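Last updated 9/27/19

Tracking notebook, hand pose pipeline (Zullel)

Carried on with the marker cube tracker. The aim is still one wrist pose per hand at a steady rate, good enough that the planner on the Adora side can use it without a smoothing pass of its own.

What changed in the code since the last entry:

- Cube solver now takes all visible faces of a cube at once and solves for a single pose. Before, it solved each face separately and averaged, and the average was poor whenever one face was nearly edge-on.
- Each cube has its own block of tag IDs in the config. A tag read outside the left or right block is dropped and logged.
- Rejection threshold on reprojection error is in the config file too, set to 4 pixels. It was hard coded in two places with two different values.
- Timestamps come from the capture thread. They used to be stamped on arrival in the solver, so any queueing showed up as lag in the pose.

Replayed the old logs through the new solver. Flips (pose jumping to the mirrored solution and back) went from 77 to 20 over the same set. The ones left are nearly all single-face views, where there is no second face to settle it. I tried holding the last good orientation when only one face is seen. It helps, but after a long gap it holds the wrong thing, so there is a timeout on it now.

Close hand work is the hard case for the head view. The hands come together, the forearms cover part of whatever is being worked on, and the cubes end up at quite different angles to the lens. The gripper views have another problem, as most of what they see is background and the lower part of the image is the tool's own body. That part needs a fixed mask before feature matching or the odometry locks on to it and reports no motion.
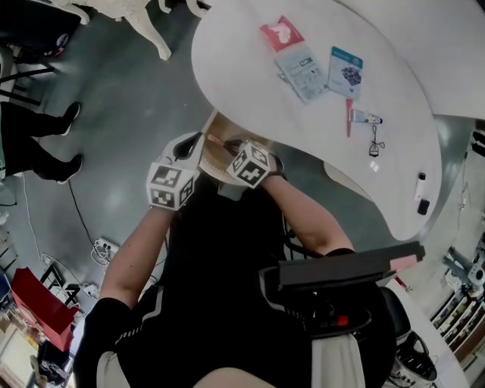 Head view first, gripper view second.
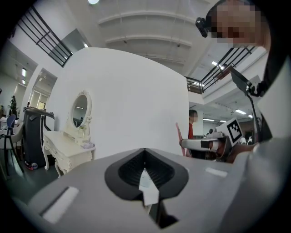
Gripper odometry

Mask is drawn by hand for now and loaded per device. Ezequiel Quintana has a script in the Carrasco repo that finds static pixels from a moving clip, and I want to try that before drawing any more.

Plain white walls give next to nothing to match on. Railings and ceiling beams give plenty of edges, but they repeat, and the matcher slips along by one spacing. Turned the ratio test up a bit and the slips got rarer, at the cost of fewer matches overall. Ceiling lights are masked on brightness.

Offset between head and gripper streams was up to 42 ms in the replays. Zenedier viewer hides this as it snaps to the nearest sample, so check the raw log and not the plot.

To do:
- rerun the April logs with the timeout on
- move the mask files next to the calibration files
- ask Ezequiel which branch the script is on
- warn when a cube has been single-face for longer than the timeout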